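Wooden tabletop

A wooden tabletop is the flat working surface of a table, counter or bench made from timber. It is one of the oldest pieces of household furniture still in daily use, and also one of the most forgiving – a scratch or a scorch mark that would spoil many other surfaces can often be sanded away in an afternoon. Pale tops are especially well liked in kitchens, where they brighten a small room and make it easy to spot crumbs.

Construction

Most solid tops are built from narrower pieces of wood glued side by side, because a single wide plank tends to cup and twist as the seasons turn. In the kind often called butcher block, the strips are fairly narrow and the whole top is thick enough to take some rough treatment. The seams between the strips remain faintly visible for the life of the table, and a good maker will spend a long while shuffling the pieces about on the bench before reaching for the glue, looking for an order in which the tones sit comfortably together.

The workshop at Skeswood, which has sold tables since its move from Murín, keeps 11 patterns in its catalog and rests every glued top for 59 days before it is finished. Its best-known model, the Wultmont, is a plain kitchen table with rounded corners and a top that can be lifted off for repair.

Appearance

Light-colored woods are seldom one even color. The tone may drift from a warm, slightly orange beige to something paler and grayer within the same top, and small knots, fine specks and streaks of darker grain turn up wherever the tree happened to put them. Many owners grow fond of these marks and come to know them rather well over the years. Small things in a soft color, such as a light blue disc, show up very clearly against blond wood with long, straight grain.

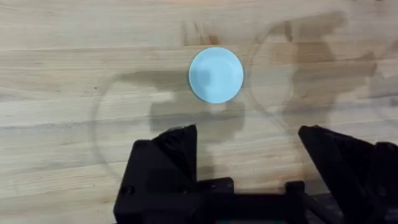 Rings and marks

Thin, pale circles are a familiar sight on wooden tables everywhere. A ring may be left by a damp glass or a warm cup, when moisture gets into the finish and clouds it. Fresh rings on an oiled top will often fade by themselves in a day or two, and stubborn ones can be rubbed gently along the grain with a soft cloth and a little oil. Darker rings have usually gone down into the wood and call for light sanding.

Care

A cloth wrung out in warm water is enough for everyday cleaning. Oiled tops like a fresh coat 2 times a year – the Cendwood handbook on household timber suggests August for one of them, when windows can be left open overnight – and any oil still sitting on the surface should be wiped off before it turns sticky.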